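Print this message | E-mail this message | 3 comments | 0 shares

Subject: Re: [ullus-users] Wrist camera masks and the self filter after the 5 release

Hello list,

thank you for the answer, and sorry that mine comes slowly. I wanted to try the proposal on our own recordings before I write again. I leave the earlier message here so that new readers can follow.

> I have the same trouble with Semo since the update. The self filter
> removes the arm correctly from the shoulder camera, but on the wrist
> camera it leaves a border of points along the fingers, and the planner
> then believes that the gripper is already in collision. I made the
> padding bigger, up to 7 mm, and the border is gone, but now the filter
> also eats parts of the objects I want to grasp. Is there a way to give
> the filter a fixed mask for the parts which never move in this view, and
> use the padding only for the fingers?
>
> Also please tell me if the rotated mount matters. Mine is turned and I
> only corrected it in the viewer.

To the first question, yes. Ullus accepts a static mask per camera, but the option is read only when the filter node starts. If you change the file during a session, nothing happens and there is no warning. I lost one evening with this. The mask is applied before the padding, so the housing and the plate can be in the mask, and the fingers stay with the model.

To the second question, I believe it matters very much. The viewer rotates the picture for your eyes only. The filter takes the raw picture together with the camera transform, and if you draw the mask on the rotated picture, it will lie over the wrong side. I now always draw it on the raw one, also if it is not comfortable to look at things sideways. Our raw view from the wrist:

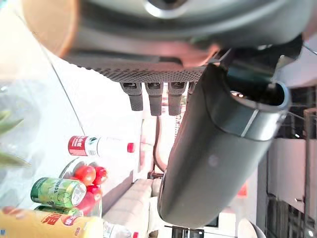
Page 200

The housing and the plate with the dots take most of the upper half, and these I put in the static mask. The big finger is the difficult part. It goes diagonally down to near the bottom center, and with the old padding the filter cut away a wide strip on both sides of it. The tomatoes in the glass bowl are a good test, because the detector should keep giving all four of them after masking. With the clear bottle I have less luck. The depth on it is poor with every setting I tried, and I do not think this is the fault of the filter.

Please look also at the thin cable at the left. It is not in the robot model, so the self filter knows nothing about it. I drew no static mask over it, as I expect such a cable to move with the wrist joint. For now I let Alik treat it as an obstacle and give it a low weight in the cost. This is not a nice solution and I would be glad to hear a better one.

The bright area on the same side gives another problem. With automatic exposure the threshold for the edge step is wrong in one part of the picture and acceptable in the rest. I fixed the exposure by hand, and after this the mask border became quiet.

For comparison I ran Bayram on one recording with 2294 frames, first with the padding alone and then with mask plus small padding. With the padding alone, the planner refused the start state again and again. With the mask I did not see this refusal any more in that recording. I did not test it with the second gripper, so please do not take it as a general result.

My order of work is now as follows:

1. Stop the filter node.
2. Save one raw frame and draw the mask on it.
3. Check the camera transform against the raw frame, with the viewer rotation off.
4. Start the node and read the log line which gives the mask path. If the path is empty, the file was not found.
5. Only then reduce the padding.

One thing I still do not understand. When the fingers close, the model follows a little late, and a few points appear at the tip. Is the joint state time stamp taken at the controller or when the message arrives at Ullus? If somebody knows the place in the code, I can prepare a patch in December.

Best regards,
from the perception side of the Semo group

Print this message | E-mail this message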